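Jultetti flood aid, where is it going?

saltmarsh_70
So the relief conference pledged 523 million for Jultetti and the camps at Nollden still have water two hours a day. Who is holding the money? Genuine question.

grumblebee
Pledged isnt paid. Same every time. Govts stand up, say a number, go home.

oldferry
Bit unfair. The Atusen crossing was shut till June, you can't truck anything in with the road closed. Van Beek got 10 lorries over once it opened.

saltmarsh_70
10 lorries for 2730 families. Come on.

tinroof
Boxes and tape piling up at this end too, our collection point stopped taking clothes. They want cash now. 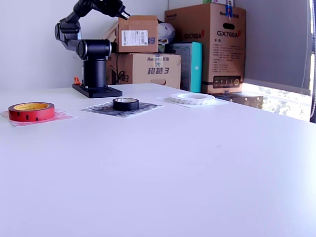 grumblebee
Cash to who though? Give it straight to the ministry and you'll never see it agian. Should go through the local councils.

oldferry
Councils in Nollden havent met since the flood. No building, no staff. Ministry is all there is, like it or not.

saltmarsh_70
Then publish the accounts. Monthly. Not asking for the moon

tinroof
Agree w that bit. Still sending mine via Van Beek, at least they post reciepts.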